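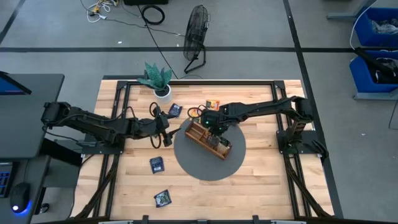
Two Arms Learn to Sort Small Packets With Fewer Demonstrations

By Aslak Solheim
3rd April

A research group at Bivberg has published the first results of a training method for robots with two arms. The method is called Lornari, and the group has worked with it since January. The task sounds simple: small packets are spread on a wooden table, and the arms must put them into an open wooden box with compartments.

Usually such a robot learns from many recordings in which a person guides both arms through the full task. The group recorded 1104 of these for its older system. For Lornari it used only 300, but each recording was divided into short parts, such as reaching, closing the gripper and letting go. The robot learns the parts separately and then learns when to change from one to the next. One arm can work over the box while the other stays open and waits for its turn.

In the tests, the packets were placed in a new arrangement before every trial, and the box was turned to a different angle. The older system finished 49 percent of the trials without help. Lornari finished 54 percent. The difference is small, and the group writes in its report that it should be repeated on a second table before anyone trusts it too much. More important for them is that the result did not become worse with less data.

The most common mistake was a packet which was lying against the wall of the box. The fingers came down on the wall and the arm stopped. Dark packets were also more difficult than bright ones — the group thinks that the lighting has a part in this, but it did not test it separately.

The software for dividing the recordings was written together with the company Soltance, and it will be shared with other laboratories later this year. The next study will use soft bags in place of packets, and the box will get a lid that one arm must hold open.

Contact the news desk | Copyright Ojeda News, all rights reserved | Back to top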